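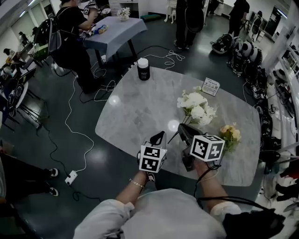 List: Flunberg Rail and Ferry Travelers
Subject: Re: Through tickets to Tornovia, and the baggage question
Date: April 2022

> We are planning the Flunberg to Tornovia run for June, going out by
> rail and coming back on the ferry. The agent's page says one through
> ticket covers both legs, but the rail site will only sell us the first
> part. Is the through ticket still a thing? Also, we will have one
> large suitcase each. Can they be checked to the end, or do we have to
> drag them across Gallardo ourselves? And is the first-class
> supplement worth paying on the boat?

The through ticket still exists, but it is not sold online. It has to be issued at a staffed counter, and the only two that do it are Flunberg main station and the Fluver Lines office at Gallardo harbor. Ask for the combined fare by name. If you ask for "a ticket to Tornovia" you will be sold a rail single to Gallardo and told to buy the ferry portion at the pier. The total comes out higher, and you lose the connection guarantee.

The guarantee matters on the outbound more than the return. The minimum connection at Gallardo is 90 minutes. If the train is late and you hold a combined ticket, Fluver moves you to the next sailing without charge. With two separate tickets you are a no-show and pay again.

You wrote that you are going out by rail and back by ferry. Check that again. There is no all-rail route to Tornovia and has not been for years. Every itinerary uses train 461 or one of the later trains to Gallardo, then the boat. I suspect the agent's page is describing the bus connection on the island as "rail," as the old timetable did.

Baggage: checked through from Flunberg only, not in the other direction. The limit is 2 pieces per passenger. Bags must be at the counter an hour before departure and are released at the Tornovia terminal, on the lower level, next to the bus bays. Coming back, you carry everything from the pier to the station yourself. The path is paved and has one ramp. Large wheels are fine, small ones catch on the expansion joints.

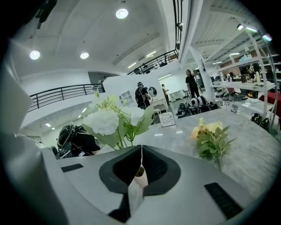
White flowers on the marble tabletop.

First-class supplement: depends on the ship. The older vessel has a separate forward lounge with reserved seats, and I would pay for it there. The newer one carries more than 1,000 passengers and its first class is a roped-off section of the main saloon, same chairs, with coffee included. The sailing schedule shows the vessel as a letter code in the last column — A is the older ship, C the newer. Substitutions happen, and the supplement is not refunded when they do.

Two smaller points:

The summer timetable starts partway through June. If your dates fall near the change, have the counter print the return sailing time on the ticket. The website kept showing winter times for several days last year.

Seat reservations on the train are separate from the combined fare. They are optional on 461 and compulsory on the afternoon departures.

If you post your dates I can look up which ship is listed.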